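# Chapter 4: Sorting and Grouping Data

In February a stationery wholesaler in Porkau took delivery of 2,000 felt-tip pens from two makers, Misteck and Clemen. The order sheet gave one total and nothing else. Before the shop could reorder, the manager, Dilek Kılıçarslan, needed to know how many pens of each colour had arrived. She had the raw material for an answer but no table to read it from.

Most data begins in this state. A list of 900 test marks or a drawer of receipts holds plenty of information, yet very little can be said about it until it has been put into groups. The groups used in a study are called **classes**, and the number of items in a class is its **frequency**.

Markers on a table and in a clear pouch. Cap colour is one possible way of grouping them.
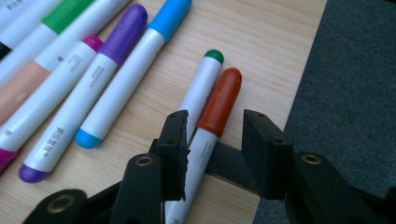
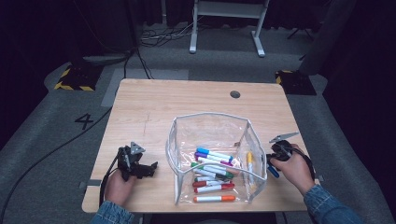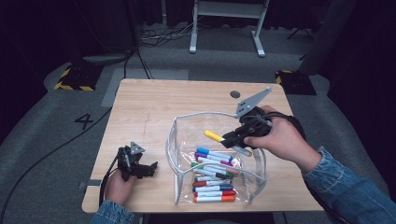 A good set of classes follows two rules. Every item must belong to a class, and no item may belong to more than one. The second rule causes more trouble than the first. If a survey of ages uses the classes 10 to 19 and 19 to 28, a person aged 19 could be placed in either, and two people working from the same forms may produce different tables.

Classes may be based on a quality, such as colour or maker, or on a measurement, such as length. Data of the first kind is called **categorical**. Data of the second kind is **numerical**, and it usually has to be cut into intervals before it can be tabulated.

Choosing the number of classes is a matter of judgement. With too few, real differences are hidden. With too many, most classes hold one or two items and the table is hardly shorter than the list -- for most of the work in this book, 10 classes will be enough.

Section 4.1 deals with tally charts. Section 4.2 uses the Tekin rainfall records, which you met in Chapter 2, to build a frequency table with equal intervals. Unequal intervals are left until Section 4.4 and may be omitted on a first reading.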